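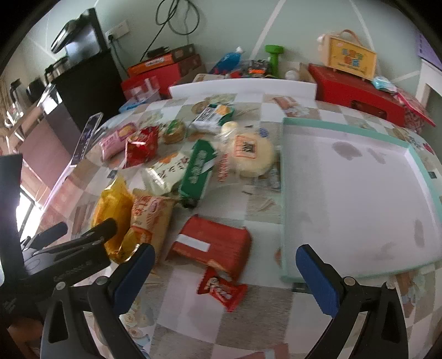

**The Lesidia wipe-clean tablecloth, by the yard or cut to fit**

I've been selling table coverings out of the shop in Drurbridge long enough to have opinions about them, and my strongest one is that most people buy their tablecloth too short. So before you fall in love with a color, go get your tape measure. I'll wait!

Okay. The Lesidia is the cloth I sell the most of and the one I use at home (kitchen table, plus a second piece out on the porch that really should have been retired by now). It's a cotton and polyester base with a matte coating on the top side. Matte matters to me because I can't stand that shiny diner look under a ceiling light, and because the glossy ones always show every swipe of the sponge. The underside is soft and slightly brushed, so it grips the table a bit and doesn't slide off when somebody leans over for the salt.

**What you get**

- Width: 55 inches
- Sold by the half yard, up to 11 yards in one unbroken piece
- Weight: 200 grams per square meter (the mill works in metric, sorry)
- Edges: raw cut, or hemmed with cotton bias tape for a small extra charge
- Patterns: small check, big check, plain oatmeal, plain slate, and the lemon print when I can get it

The raw edge doesn't fray, so if you're covering a workbench or a kids' craft table, save your money and skip the hem. For a dining table I'd hem it. It hangs better, and the corners stop doing that curly thing after a few weeks. Bouchra Soliman does all of my hemming in Stedham, and she rounds the corners too if you ask. Put "rounded" in the order notes and tell me how big a curve you want. A saucer is a good size to trace, a dinner plate is more dramatic.

**Working out your size**

Measure the tabletop, then add the drop on both sides. I like an 8 inch drop for every day, so that's 16 inches on the length and 16 on the width. Go longer for a party table, go shorter if you have a cat. Round tables are the same sum, you just use the diameter both ways and ask for a circle cut. If your table is wider than about a yard, the 55 inch width starts to look skimpy, and you'd be better off with the Vukadinović extra-wide, which I stock in plain oatmeal only. It's a heavier cloth and it costs more, but I won't sew a seam down the middle of a coated fabric. I tried it once for a friend's very long table and crumbs lived in that seam forever.

Then there's the folding question. The cloth ships rolled on a tube if it's over two yards, and folded if it's under. Folded pieces come with creases. Lay it flat in a warm room overnight and most of them will drop out by themselves, or run a hair dryer on low along the back. Please don't iron the coated side. I've had one come back stuck to a dish towel.

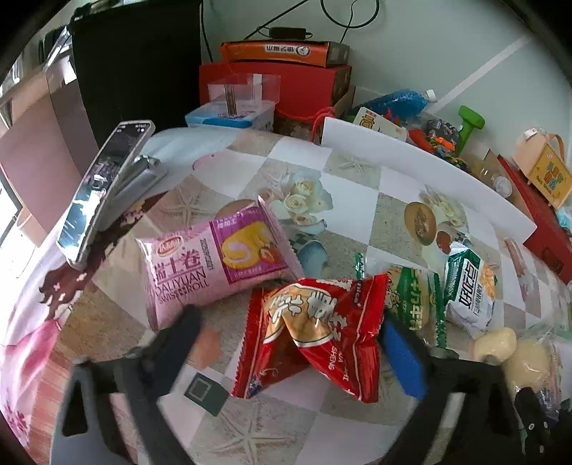
**Can I put it in the washing machine?**

A cool, gentle cycle is fine now and then, with no spin and no dryer, but wiping it down with dish soap and warm water will keep the coating nice for a lot longer.

**Stains, heat and other troubles**

Coffee, juice, soy sauce and tomato all come off if you get to them the same day. Turmeric is the one that beats me. It fades in the sun eventually, and I've had some luck with baking soda paste left on for ten minutes. Ballpoint pen comes up with rubbing alcohol on a cotton ball, but test a corner first.

It is not a heat mat. A mug of tea is no problem, a pan straight off the stove will mark it, so use a trivet. And if you've got a freshly oiled wood table, give the oil a couple of weeks to cure before you cover it up.

**Samples and ordering**

I'll mail you up to four swatches for the price of a stamp. Do get them if you're choosing between the two checks, they look so different in person (the small one goes almost plain from across a room, the big one really doesn't). Item numbers are 3,632 for the small check and 3,941 for the big one, which you'll need if you're ordering by phone.

Cut pieces can't come back unless I've messed up the measurement, in which case I'll recut it and you can keep the wrong one for the picnic bench. Panagiotis Papadopoulos packs the orders on Tuesdays and Fridays, and hemmed ones take an extra week on top of that. The lemon print sold out in April and I'm still waiting on the mill, so email me if you'd like to go on the list.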